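Small Windows, Big Clamp
Stesthorpe workshop, May 13, 2018

Miniature windows for the Gasser house, the 1:12 model Anneli Heinonen has been building since January. Each one gets four panes and a coat of clear wax before it goes in. The printed mountain cloth stays on the bench all year.
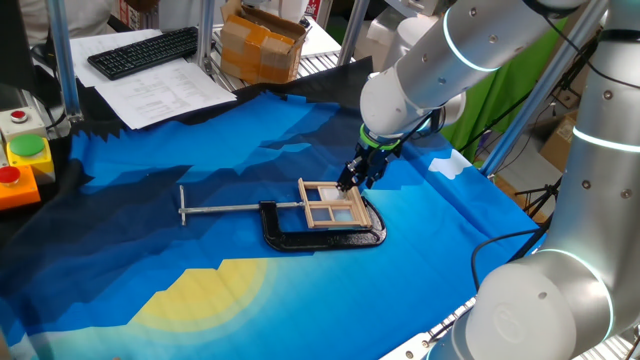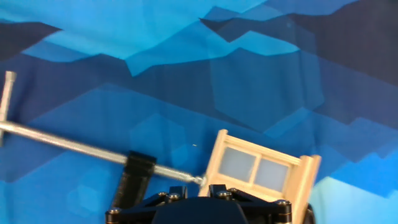 Light wood window frame with the C-clamp — both views show the silver spindle and its T-handle.

The front wall takes two more windows like it. Pictures of the staircase are in gallery 40. Prints can be ordered from Grestura, quoting number 343.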